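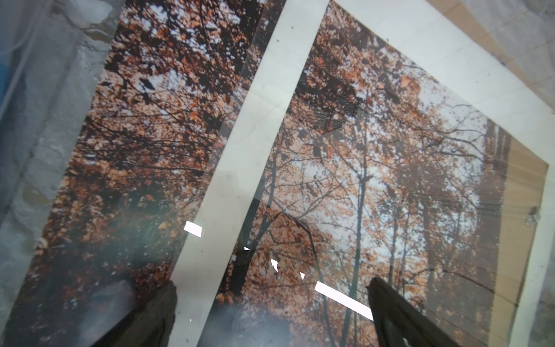
Slide 1. Gripper over glass, two framed prints of fall trees.

Speaker notes — Collecting demonstrations for picture frame handling
Kullitine project, internal talk, October 15, 2020

Start with the slide up and give people a moment to look at it. Point out the white glints on the glass. Those are the overhead lights. Most of the talk comes back to them.

What we are doing
Kullitine is a set of recorded examples of a robot handling framed pictures. A person guides the arm through a task, we record the wrist camera and the joint positions, and a model is trained on the result. Geltach runs the arms. Cokasport does the labeling. The training happens at Adugna.

We have 157 usable demonstrations so far. The target is 3,000. Say both numbers and move on; people will want to discuss the gap and there is time for that at the end.

Glass
From the wrist, the camera gets the print and the reflections on top of it in one picture. In the opening slide one long bar of light ends right at the tip of the right finger. An early model treated bars like that as edges and tried to close on them.

We do not filter reflections out of the recordings. We move the lamps between sessions and leave dust on the glass. Plastic sheeting stays in view if it happens to be there. The model has to work in rooms like that.

Ask: who has tried a polarizing filter? We did for 2 weeks. It helped at some angles and did nothing at others, so it came off.

Backs and edges
Change to the second slide. Brown board on the right, a pale strip of wood next to it, rough gray concrete on the left. The fingers are open with the wood between them. The part to point at is the small metal clip near the top, with the shiny screw head at its lower end.

Clips are small and they shine, and their angle changes from one frame to the next. We label every clip we can see, including the ones no task touches. Cokasport asked whether that was worth the hours. For now the answer is yes. 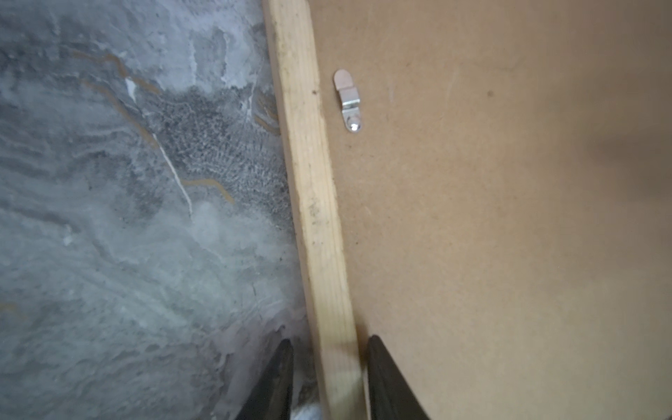
How a session runs
An operator gets 3 tries at each start position. All of them are kept, failed ones included, and the failed ones get their own tag. Do not skip this point. Last time somebody assumed we throw failures away.

Start positions come from a printed list. Operators drift toward the easy approach if left alone, straight down with the fingers square to the wood, and then we have a lot of the same example.

Pauses stay in, up to a limit. Longer ones are trimmed at Geltach before upload.

What is not working
Time stamps. The camera clock and the arm clock drift apart over a long session. We restart both at lunch, but that is only a patch.

Floor texture. We have too much of the same concrete. Other surfaces are planned for November.

Questions
If asked about cost, send them to the Adugna page. If asked about release, say it has not been decided. Leave the clip slide up during questions.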